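Home Notebook Bench log Older entries Search

October 7, 2020

Torque and clamp load, zinc nuts, third set

Carried on from the second set. The question is still why the Lunport frames come back with loose joints at the foot plates when the fitting sheet was followed. The sheet calls for dry threads and one pass with the wrench. My suspicion is the finish on the nuts and not the torque figure.

Set-up as before: load washer under the bolt head, hardened plain washer under the nut, nut side turned. New bolt and new nut for every run. Bolts all from the one Famier carton opened in February. Wrench checked against the bench tester before the first run and again after the last, no drift worth recording. Washer zeroed between runs. Tightened slowly in one continuous pull. Where the pull stopped short of the click I threw the run out and started again with fresh parts.

Did 30 runs dry, then 30 with a smear of the Prudunard paste on the thread and the nut face. Both sets to the same wrench setting.

Dry: wide scatter. The lowest readings come with a squeal in the last part of the turn, and those nuts show a bright torn ring on the bearing face. The highest readings are smooth all the way. There is no difference I can see between the two sorts before fitting. Under the loupe the plating on some faces is grainy near the corners, but grainy nuts turn up in both groups, so that isn't a way to sort them.

Pasted: scatter much tighter, mean load well up. Too far up, in fact. At the sheet setting a pasted joint is heading for the top of what I would want on that bolt, and one run went past it. If we tell fitters to use paste and leave the setting alone we trade loose joints for stretched bolts.
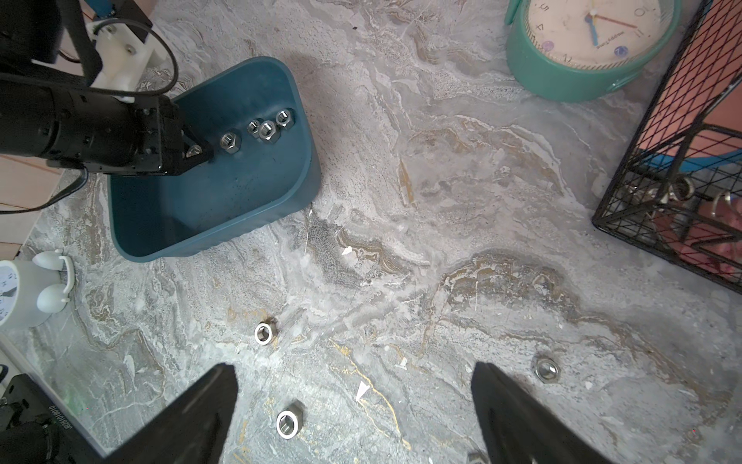 The other variable is the washer. The frames ship with soft washers, and the rig uses hardened ones. Ran a short side check with the soft type, dry, not enough runs to put a figure on. The washer turned with the nut more than once and dished slightly each time. Load fell off over the lunch break on every one of them, where the hardened ones held. I would call that a second cause on top of the finish, and it may be the larger one. Needs its own set.

Re-use: took a dry nut off and put it back on the same bolt several times. Load dropped with each refit, most of it between the first and second. Colleagues on site do this all the time when squaring up a frame, so the final tightening is often on a nut that has already lost its good surface. Worth a line in the fitting sheet whatever else we change: snug by hand while squaring, wrench once at the end.

Job 239 is the Reuter handrail, same nut, same finish, no complaints so far. Checked the drawing. It has hardened washers throughout. That fits.

To do:
- Soft washer set, dry and pasted, full number of runs
- Drop the wrench setting in steps for the pasted nuts until the mean sits where the dry mean is now
- Order another 100 nuts, plain finish, to compare with zinc
- Leave one pasted joint and one dry joint loaded overnight and log both
- Clean the load washer face, there is paste under the rim

Raw readings are in the spreadsheet under the third tab. The column headed "peak" is the load at the click and the column next to it is the load a minute after. Use the second one for any comparison.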